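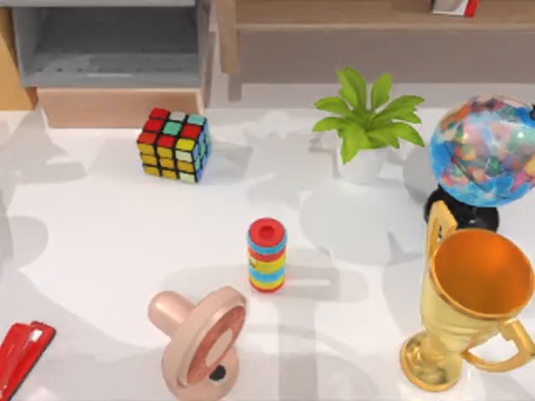

Lista de verificação: sala de convívio e copa, 2.º piso
Edifício Galluvby, ala norte
Data: 1 de fevereiro de 2019
Inspeção: Melina Galanis. Acompanhou: Bram Mulder (manutenção, Metley)
Versão para a página interna, comentários tal como estão no papel. Legenda: C conforme, NC não conforme, NA não se aplica, V a verificar outra vez.

1. Saídas e circulação

1.1 Porta principal abre por completo. C
1.2 Porta para a escada de serviço. NC. Mola demasiado forte, custa a abrir com uma mão. Bram regula.
1.3 Corredor livre. NC. Caixas da Mavromatis outra vez encostadas ao extintor. Já vinha no relatório de outubro. Retiradas durante a visita, mas falta sítio fixo para as entregas.
1.4 Sinalética de saída visível de todos os lugares sentados. C
1.5 Planta de emergência afixada. V. Está lá, mas é a antiga, ainda mostra a parede que foi abaixo. Pedir nova à Els Van Rooij.

2. Incêndio

2.1 Extintor dentro do prazo. C
2.2 Selo e manómetro. C
2.3 Manta ignífuga na copa. NC. Suporte vazio. Perguntei, ninguem sabe. Encomendar.
2.4 Detetor de fumo, teste de botão. C
2.5 Iluminação de emergência. NC. 2 blocos sem luz no teste, um junto à janela, outro por cima do frigorífico. Provavelmente bateria. Trocar os dois de uma vez.

3. Eletricidade

3.1 Tomadas bem fixas. NC. A da bancada, lado esquerdo, abana. Fita colocada, não usar até arranjar.
3.2 Extensões. NC. Chaleira e micro-ondas na mesma extensão. Desliguei. Chaleira passa para a tomada de parede, ponto final.
3.3 Quadro acessível e identificado. V. Acessível sim. Etiqueta do disjuntor 8 ilegível.
3.4 Cabos no chão. C
3.5 Diferencial, botão de teste. C. Disparou bem, avisar antes da próxima, o Christos Kouris perdeu um ficheiro.

4. Mobiliário e superfícies

4.1 Mesas estáveis. C
4.2 Cadeiras. NC. 3 com o parafuso do encosto solto. Apertadas na hora, rever daqui a um mês.
4.3 Estantes fixas à parede. V. A alta está, a baixa não percebi. Afastar e ver por trás.
4.4 Tampos e painéis de madeira, arestas. V. Passar a mão (com luva!) em todos os bordos. Onde houver lasca, lixar e selar. Não tapar com fita adesiva, a fita sai e a lasca fica.

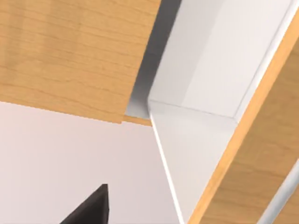

4.5 Folgas entre móveis. V. Limpar o pó dos vãos, ver se não há cabos entalados.
4.6 Objetos pesados em prateleiras altas. NC. Resmas de papel lá em cima. Descer.
4.7 Vasos e plantas. C. Rega só com o regador pequeno, longe das tomadas.

5. Copa

5.1 Frigorífico, temperatura. C
5.2 Alimentos com nome e data. NC. Como sempre. Sai tudo o que não tiver etiqueta.
5.3 Água quente. V. Demora muito a chegar. O Bram diz que é do circulador, vai ver.
5.4 Produtos de limpeza separados dos alimentos. NC. Lixívia debaixo do lava-loiça ao lado do açucar. Mudar hoje.
5.5 Piso antiderrapante junto ao lava-loiça. C

6. Primeiros socorros

6.1 Caixa no lugar. C
6.2 Conteúdo. NC. Soro fora de prazo, faltam pensos. Lista enviada à Braltelent.
6.3 Nomes dos socorristas afixados. NC. Ainda lá está o Marius Dumitrescu, que passou para o outro edifício. Corrigir folha.

7. Por fazer e por quem

Bram: 1.2, 2.5, 3.1, 4.3, 5.3. A tomada primeiro.
Els: planta nova, folha dos socorristas.
Melina: manta, etiquetas do quadro, falar com a Mavromatis sobre as entregas.
Todos: frigorífico.

Comentário acrescentado depois: o Christos pergunta se o aquecedor portátil pode ficar na sala 23. Não pode. Se há frio, abrir pedido à Metley e vê-se o radiador.

Próxima visita só aos pontos NC e V. Trazer lanterna e a chave do armário técnico, desta vez ficou em baixo.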